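About Clustus

Clustus teaches robots to handle small household goods by showing them how it is done. We were started in Buvstead by Do-yoon Kwak and Byung-chul Na, who had both worked in packaging and were tired of writing pick-up routines line by line.

Showing by hand

Our demonstrators work with a hand-held gripper in ordinary rooms, on whatever surface is there. Cartons are where most new demonstrators begin. A tall, narrow one has to be held by its edges and kept upright.

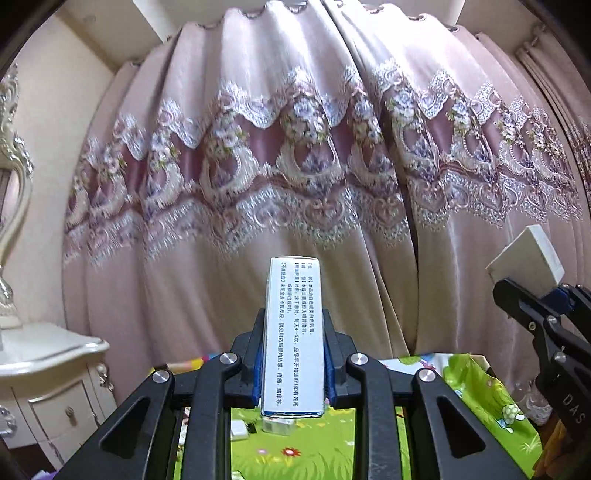 Two grippers

Many jobs need a pair, so our demonstrators learn to work with one in each hand. Blocks and boxes are mixed on purpose – a grip that suits one is often wrong for the other.
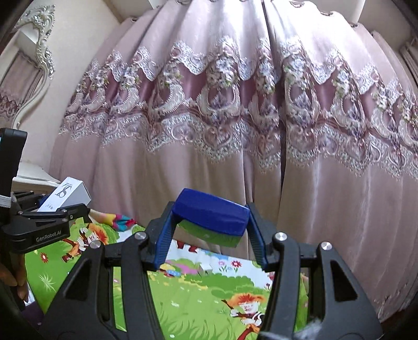
What we keep

Each demonstration is watched back before it goes into Um, our training library. Um holds 2,067 demonstrations at present, of which 773 use two grippers. Failed grasps stay in, marked as such. We also run a remote-control desk at Gernosari for jobs where the robot itself has to be in the room.
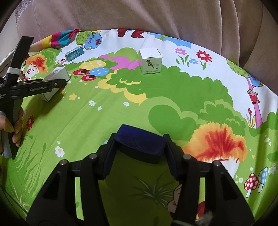
Block in the gripper, cartons further back on the cloth.

Visits to Buvstead are by arrangement. We take on new demonstrators each June and train them ourselves.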